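Cusesgate Sets Out Bench Layout for Sorting Small Electronic Parts

7 September 2026

Cusesgate has published the layout used on its small-parts sorting benches, covering trays, liners, bins and the order of work. The document, titled Wetetti, applies to mixed lots of circuit boards, wire harnesses and small components with leads attached.

Each station has a white work table with one stainless steel tray in the center and four yellow bins, two on each side. The tray is lined in white so that thin leads and pins stand out against the surface. Parts are placed in the tray as a mixed set and sorted outward.

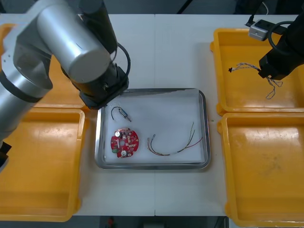
Barroso asked during the comment period whether four bins were enough for lots that contain more than one type of harness. The layout was left unchanged on this point. Harnesses are sorted as a single class at the first pass and separated by type at a second station.

Wetetti lists 1,201 part numbers, of which 536 include a wire or cable. Wired parts are to be set down with leads inside the rim of the bin. A harness with loose strands is lifted by the bundle and placed flat. Stacking is not permitted for populated boards.

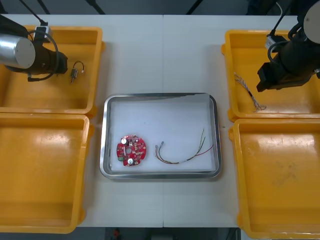 Sorting bench with center tray and side bins.

Bins are open-topped and have a flat floor. Scuffed bins may stay in service; cracked bins are withdrawn. Liners are replaced between lots and whenever a liner is torn. The tray itself is wiped down before a new liner is fitted.

A lot begins with all four bins empty and the part set in the tray.

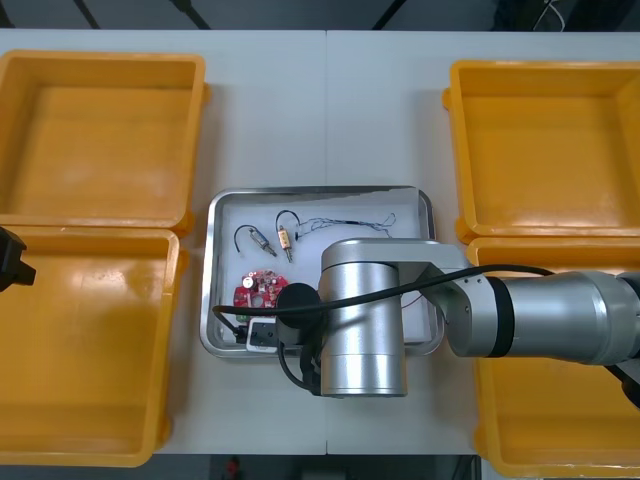
The operator then checks the set against the lot sheet before the first part is moved. Any part not on the sheet is logged and held apart from the lot.

Revision 2 of the layout replaces the edition issued in February. It adds 266 part numbers supplied through Zestiveo and removes the earlier requirement for a separate liner in each bin. Lot sheets printed under the February edition remain valid until used up.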